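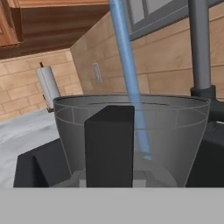

Right, it's finally happened. They've closed Skutier bridge to everything with an engine and I've got thoughts, so this is going to be a long one. Mute me now if you're not bothered by expansion joints.

For anyone not local: Skutier is the low road bridge over the river between the market end of town and the Grurnulska estate. Five spans, concrete deck on steel beams, narrow pavement on one side only. Not pretty. I've crossed it most days of my working life.

I used to be a bridge inspector, not on this one, and I've been retired a while. So everything I say is either from the public notices, from the drop-in evening, or from standing on the riverbank with binoculars like a birdwatcher.

The closure is for bearing replacement. Bearings are the bits the deck sits on, between the beams and the top of each pier. They let the bridge move a little as it warms up and cools down. When they seize, the bridge still wants to move, so it starts shoving at things that weren't built to be shoved.

You might have noticed the long rusty streaks down the piers. People have been posting photos of those for years saying the bridge is falling down. It isn't. The streaks mean water has been getting through the joints in the road above and dripping on the bearings. That's bad for bearings, but it's a slow kind of bad.

The joint at the Grurnulska end is the one that goes BANG when a bus drives over it. My neighbours call it the doorbell. It's been patched with tarmac at least three times that I can remember, and every patch has come out in lumps by the next spring.

So the plan, as Cinzia Santoro explained it at the drop-in (she's the project engineer for Prostus, the contractor, and was very patient with me): they jack the deck up one pier at a time, take the old bearings out, clean up the concrete, put new ones in, lower it back down. Then they do the joints.

How far do they jack it up? 25 mm. That's it. A man behind me was really disappointed, I think he was expecting to watch the whole road go up like a car lift.

It sounds like nothing, but all the beams over a pier have to go up together. If one goes ahead of its neighbour you can crack the deck between them. So the jacks are all linked up and controlled from one place, and they stop and check every few millimetres. I asked if I could come and watch. Cinzia said no, very nicely.

Each of the middle piers carries a fair old load. The figure on the display board was 1,463 tonnes, which is the deck, the surfacing and all the pipes in the pavement. No traffic on top while it's being lifted, hence the closure.

Pipes! This was the bit I didn't know. There's a water main under the pavement, plus a gas pipe nobody had drawings for until last year. The water main has old joints that don't like being bent, so they've had to fit a flexible length at each end before they can lift anything. If you were wondering what all the digging was about before Christmas, that was it.

Someone's already replied asking why they can't do it at night and open the road in the day. I asked the same. Once the deck's up on jacks, it sits on temporary packers until the new bearings are in and the grout has gone off properly. They don't want buses on that. I wouldn't either.

The closure is 90 days for vehicles. The pavement stays open for people on foot and for bikes being pushed, apart from the actual lifts, when everybody has to stay off. Those will be early on Sunday mornings and there'll be notices up beforehand.

Feb 2, 2020 was day one of the closure and I went down after breakfast to have a nose. Barriers out, signs up, two vans turning round at the last minute because the drivers hadn't read any of them. One had a proper go at the chap on the gate, who just pointed at the sign. It's a very big sign.

Diversion is by the ring road bridge. It isn't terrible if you're in a car. It's rotten if you're on the number of buses that used to go straight over, because they now stop at the Fiore roundabout and you walk the rest. With shopping. In February.

Akua Nutsugah, who runs the tenants' group on the estate, has been asking since the summer for a shuttle minibus. She got up at the drop-in and said there are people in the tower who can't manage that walk at all, and what were they meant to do for three months, order toast by post? Big round of applause.

The answer was that a shuttle is "under review". I wrote that down and underlined it. If you live over there and need it, email the council's highways team this week and tell them which days you travel and where to. They do log those, and it's harder to wave away a stack of actual journeys.

Now the money, as I know some of you only came for that. The council's saying the work is paid for out of this year's maintenance pot. Fine. What I'd like to know is how much got spent on all that patching, because joints done properly ten years ago would have kept the water off those bearings.

Ubaldo Dal Bello (we worked together for years, he did the clever sums and I did the ladders) reckons I'm being unfair. His view is that the bearings were near the end of their life anyway and the leaks only brought it forward by a bit. We argued about it over two coffees and a bun. I still think I'm right.

Where we do agree is that they should be doing the waterproofing at the same time. There's meant to be a membrane under the road surface to keep salty water out of the concrete. The one on Skutier is original as far as either of us can tell. You've got the road shut, you've got the crew there, you're digging out the surface at the joints already...

...and it isn't in the job. I asked. It's "a future phase". So in a few years we'll have the road shut all over again to take off the surface next to some lovely new joints. I had to go and get another biscuit.

To be fair to them, membrane work needs dry weather and decent temperatures, and the traffic people wanted the bridge back before the summer season. August is when the riverside market doubles in size and you can't move down there. I can see how it ended up like this. I'm just allowed to moan about it.

A few practical things while I'm here.

If you're walking across, the pavement's on the upstream side and it's been narrowed by the fencing. A double buggy will go through but only just, and there's nowhere to pass. Give way to each other, it's not hard.

If you're cycling, get off and push. Yes I know. I did it as well and felt about nine years old. The surface is covered in cable ramps and I'd rather you kept your teeth.

The fishing steps under the Grurnulska end are shut, and they'll stay shut the whole time because that's where the scaffold is going. Rosario Bassi tells me the fish are no loss, but he's been telling me that since we were at school and he's still down there every weekend.

The public petition for the shuttle had 2,319 names on it when I last looked, which is a lot of people for one little bridge. It's on the counter at the estate shop and at the library.

Oh, and the bats! Somebody asked. They did a survey, there's a roost in the abutment on the town side, and there's a stretch of wall the contractor isn't allowed to touch or light up. Masaru Nakajima from the wildlife group has been keeping an eye on it and is happy enough with how it's been marked out.

Replying to a few of you in one go. No, the bridge isn't being widened. No, they're not putting the old lamps back. Yes, the weight limit should come off afterwards, but they'll do a fresh assessment first, so don't go booking your skip lorry just yet.

And to the person asking if the bang will stop: the new joint is a completely different sort, with a rubber seal held between steel edges, set level with the road. It'll hum a bit when you drive over it. It shouldn't bang. If it bangs I'll be writing letters.

First lift is at the town-side pier, as that's the lightest one and they want to get their eye in. I'll be on the riverbank with a flask and the binoculars, watching a bridge go up by the width of my thumb. My wife has declined to join me.

Will add to this thread when there's something to report. If you know anything about that gas pipe, my messages are open.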